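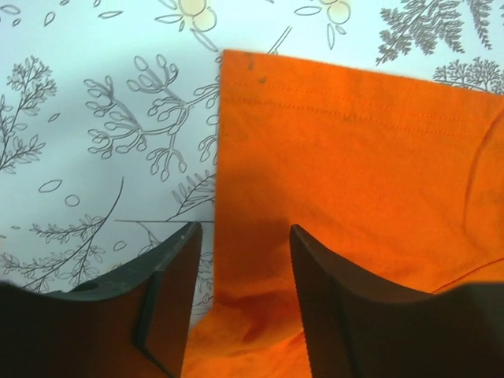 Fig. 1. Hem, two rows of stitching, small dark marks near the corner.

Garment care, session 4: sorting and folding tops
Hoveline short course, Tuesday group

Before folding
- lay top flat, smooth from middle outwards
- check hem and corners first, marks hide there. Stained = NOT folded, goes to the Drevberg pile
- creases: hand only, no iron at this stage
- look at underarm, cloth bunches up there

Folding
- sleeves in first, then sides, then hem up to neck
- sleeve hanging off the table: bring it back on before you start or the fold pulls crooked
- finished width = shelf card (330 mm). Dont guess
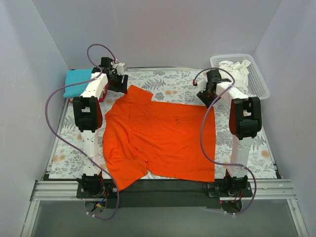 Lernum reckons you should fold first and look for marks afterwards, as it's quicker when there are over 1,000 tops to get through. Fine for new stock. For worn stuff we check frist, spots set if they sit on a shelf.

For next time: read Hutchins handout on stain types, bring one top of your own, long sleeve if poss. Piles of 80 max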